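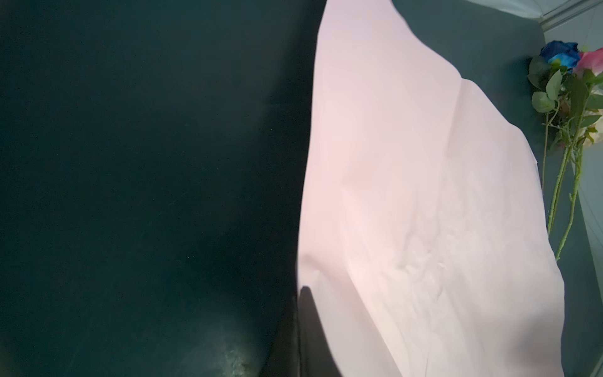 Pale sheet with the crumpled area, next to the dark green surface

Ticket 38 - Liner sheets creasing at the packing bench
Site: Zilis, packing room
Opened by: Adeel Cheema
Priority: normal
Status: closed

Problem as reported
The liner sheets we put between items are coming out creased. Most of the wrinkling is in the lower middle of the sheet, with a fold line running down toward it. It started on Friday with the new pack of Tekik liners. We had 11 sheets set aside by lunch because they would not lie flat. The old sheets had the odd crease but nothing like this.

Update 1, 10:15
Asked Adeel whether the sheets are creased when the pack is opened or only after they are handled. He opened a fresh pack and pulled 10 sheets from the middle. All were flat apart from the factory fold. So the stock is usable and the creasing is happening at the bench.

Update 2, 11:40
Things checked so far:
Bench height - no change since April.
Storage - packs are lying flat on the shelf, nothing stacked on them.
Room humidity - normal for the building. The sheets feel dry.
Sheet size - the Tekik sheet is 2 inches longer than the Vogler sheet we used before. Adeel had not been told about the change and neither had I.

Update 3, 1:30 p.m.
The extra length looks like the cause. The guide on the bench is still set for the Vogler size, so the bottom of the sheet meets the stop early and buckles a little way up. Moved the stop back 2 inches and ran a few sheets through. They stayed flat except for one that went in crooked.

The torn-looking top edges are a separate thing. Adeel says people have been pulling sheets out of the pack by one corner. Asked him to have them lift the whole top edge and slide it out. If the edges still look ragged after that, open a new ticket and keep the sheets.

Update 4, 4:05 p.m.
Adeel reports no new creased sheets this afternoon. The 11 set aside can go for filler - they don't need to be thrown out.

Resolution
Stop on the packing bench reset for the longer sheet. New position marked with tape. If we go back to Vogler liners the stop has to come forward again, so please check the label on the pack before changing over.

Still open
Randari to confirm whether the shorter sheet is coming back or if Tekik is now the regular supply. Adeel will add their reply here.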